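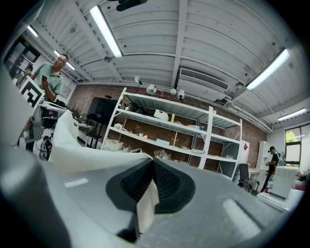

Prelance sells its shift planner to yards and engineering firms that are shuffling people between jobs, and the sales pitch is all about keeping skilled hands when the work changes. We had it for two months at Jaltton, starting in November, and I came away less convinced than the brochure wanted me to be.

The rota screen is decent. Swapping a welder from nights to days takes two clicks and the change reaches their phone quickly enough. The "skills match" is another matter. It kept putting forward fitters for retraining they had already done, and it had no idea what to do with anyone part-time.

Then there's the price. We paid £1,130 for the year, plus a further £200 to move our old records over from Plemeo – a job that left almost 200 training certificates without expiry dates. Support said this was expected. I'd have liked to expect it too, before paying.

Union reps asked who could see the redeployment scores. The help pages don't say, and I'm still waiting for a reply.

Fine as a rota. I wouldn't let it near a redundancy consultation.

Filed under: Workplace software, Jobs and industry

© Arrieta Trade Reviews | Contact us | Back to top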